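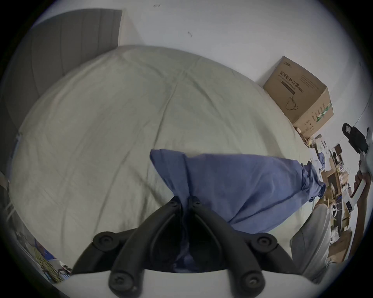 4. What people put on their beds, and when they take it off

4.1 Getting to a category I could live with

I went into this study wanting to know how often people wash their sheets. It's a simple question and I figured it would have a simple answer, so the first version of the Boler diary had one screen with one button on it that said "Bedding washed today." Within the first week of the pilot I had messages from people asking what counted. A pillowcase on its own? The top sheet but not the bottom one? A duvet cover that had gone through the rinse cycle and nothing else, owing to a cat? I had no idea. I hadn't thought of any of it, and I do own a bed.

So I threw the button out and asked people to write down whatever textile came onto or left the bed, in their own words. That gave me a much messier pile of data and a far better paper. The 23 households in the Narkum sample sent in 3,030 entries between them, and after I took out the duplicates and the ones where the app had saved a blank, I had exactly 3,000 left. (I checked that number more than once. It looks like something a person made up to be tidy.)

The big surprise was how few of those entries were about bedding in the usual sense. I had coded for fitted sheets, flat sheets, pillowcases, duvet covers, blankets and mattress pads, and I was very pleased with my list until I sat down and tried to use it. Entry after entry described a towel, a T-shirt, a robe, a tablecloth waiting to be ironed, or just "cloth." I ended up adding a seventh code called "resting items," meaning any textile that is on the bed but isn't there to make the bed. A crumpled blue cloth lying across a pale gray-green sheet, as in Figure 2, gets that code and no other. I don't need to know what the cloth is for. If I can't tell that it belongs to the made-up bed, it's resting.

I went back and forth on the name for a long time. My first choice was "clutter," which sounded rude, and several people in the pilot had already apologized to me in writing for the state of their bedrooms. "Transit items" was better, but it suggested that everything was on its way somewhere, and plenty of it wasn't. Resting is neutral and people seemed to like it when I used it in the exit calls.

4.2 The bed as a table

Once I had the code, the pattern was hard to miss. For most of the day a bed in these homes is a big soft table. It's usually the largest clear surface in the house, it's at a nice height, nothing rolls off it, and it doesn't get scratched. People fold on it, sort on it, pack suitcases on it and lay out tomorrow's clothes on it. One diary keeper did all of her gift wrapping there and complained to me at some length about tape.

This matters for laundry because of how people talk about clean and dirty. Earlier in the paper (Section 2) I described the usual way of modeling this, where a textile starts clean, gets used, crosses some line and goes to the wash. It's a nice model and I used it myself in the grant application. It doesn't have much room for a sweater that has been worn for an hour and is now sitting on a sheet that was changed two days ago. Is the sweater making the sheet dirtier? Is the sheet making the sweater cleaner? I'm only half joking with the second one - a fair number of entries described putting worn clothes on a freshly made bed as a way of "airing them out," and the writers then treated those clothes as good to wear again.

I started calling this borrowed cleanness. An item takes on some of the standing of the surface it's on. It works the other way too. A clean towel that landed on the floor for a second was often written up as needing a wash, and the same towel left on a bed overnight was put straight back in the closet. Nothing about the towel is different, as far as I can tell, except where it spent its time.

4.3 Folded, draped or bunched

I asked for the shape of each resting item mostly because I'm nosy. The diary gave people three words to pick from: folded, draped and bunched. There was a free-text box as well, and that's where the good stuff turned up ("strangled" was my favorite).

Folded items were almost always understood as clean and waiting to be put away. People got quite cross with themselves about these. The entries have a lot of "still haven't" and "should really" in them, and an item could sit folded for days, get moved to a chair at bedtime and then go back to the bed in the morning. I called these commuters in my notes and I'm keeping it in the paper until a reviewer makes me take it out.

Draped items were the in-betweens. A robe across the foot of the bed or a shirt spread out over the covers was usually going to be used again soon, and people seemed confident about that. They rarely said anything about guilt.

Bunched items were where my neat scheme fell down. I had expected bunched to mean dirty, and I'd even drafted a sentence saying so. Looking at a twisted-up piece of fabric on a sheet, though, I can't say whether it came out of the dryer or off somebody's back, and the diaries bear that out. Some households dumped a whole clean load onto the bed and left it in a heap for sorting later. Others balled things up to mark them for the wash. A few did both, in the same week, on the same bed, and told me they could always tell the difference. I believe them! I just couldn't find anything in the shape that would let an outsider do it.

For that reason I don't use shape as a stand-in for cleanness anywhere in the analysis. It's reported in the tables and you're welcome to do what you like with it. If you're planning a study based on pictures of bedrooms alone, please ask the people who live there as well.

4.4 What sets off a sheet change

Back to my simple question, then. When people did change the sheets, I asked what had made them do it, and I expected the calendar to win. It's what everyone says on a survey. In the pilot interviews nearly everyone gave me a regular interval without stopping to think, and they sounded pretty proud of it.

In the diaries the calendar came up much less than I'd hoped. Spills, guests and weather did a lot of the work (June was a lively month). But the trigger I hadn't planned for was the resting items themselves. Somebody would go to clear the bed, gather everything up in one armful and then decide that since the whole lot was coming off, the sheet might as well come too. The reverse never showed up in a form I could code with any confidence, though I suspect it happens.

I think this is why the survey answers and the diary answers don't match very well. If you ask people for an interval, they give you an interval. If you ask them to write down the moment, you get an armful of stuff and a decision made halfway to the washing machine. Both are true in their own way, and I'd be wary of treating the survey number as the real one that people are failing to meet.

4.5 Things I'd do differently

I tested two different reminder settings, and I wish I'd stuck with one. The evening reminder got longer entries and the morning one got more of them, so comparing homes across the settings is a headache, and I've kept those comparisons out of the main results.

I also let people name colors and fabrics however they wanted. It made for lovely reading and awful coding. One home's "light green" was another home's "gray," and I have a note in my own handwriting arguing with myself over whether periwinkle is a blue. For the record, I coded it as blue. I used the Katar color list for the final pass because it's short, and where an entry didn't fit I left the color blank.

The Sasaki households were added late, after a few of the original ones dropped out, and they had less practice with the diary before the counting started. Their early entries are shorter. I ran everything with and without them and the order of the triggers stayed the same, but the gap between guests and weather got smaller, so I wouldn't lean on that gap.

Last, I never asked who in the home was doing the clearing. I had a single diary per household and a single person filling it in, and I can see from the entries that this person was often writing about somebody else's shirt. The follow-up diary has a separate line for it.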